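Watier Robotics Club: Simulation Track Gallery

The simulation track meets Thursday after last period in the upstairs computer room. This term each team writes a controller for one arm and a handful of colored cubes, and everything runs in the simulator before the judges see any code. The pictures come from one team's work on the block task. Click a picture for the larger version.

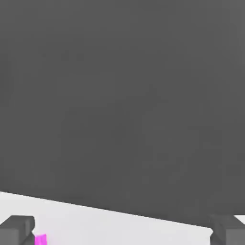
Radosław Chmielewska

The view between the two gripper fingers, with the top of the magenta object down by the left one. Teams get this view along with the wide one, and most of them read it first when they debug a grasp. The table edge slopes across it a little, so code that assumes a level edge needs a correction.

Scoring is the same as last year. A cube on the block counts once the fingers are clear of it, and each run has a limit of 30 seconds. Teams may restart between runs but may not change the code. The starter files are in the Ketia folder, and the cube positions for practice are in the text file next to them.
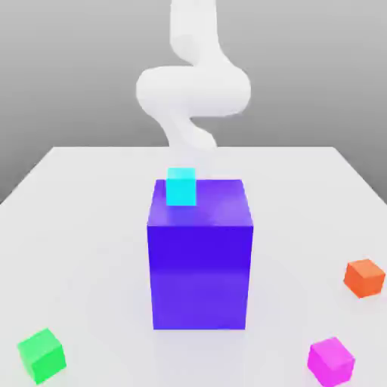 Watier, April

The wide view, with the cyan cube on top of the blue-violet block and the orange, green and magenta cubes out on the table. The green one is a long way from the block, so plan the path before tuning speed.

Team Flenduretti has the practice record so far with 1046 points. Team Dai is second with 861. Final runs are at 3:15 in the same room, and parents are welcome.

2393 views | 14 shares | 3 comments

Comments

mkd_dad: Is the starter code the same one the ninth graders used in the fall?

R. Chmielewska: Same arm, new scoring script. Download it again.

tess: can we please get more than one practice slot a week

Related
Flenduretti: how we wrote our path planner
Simulation track rules and scoring
Line follower night gallery
Joining the club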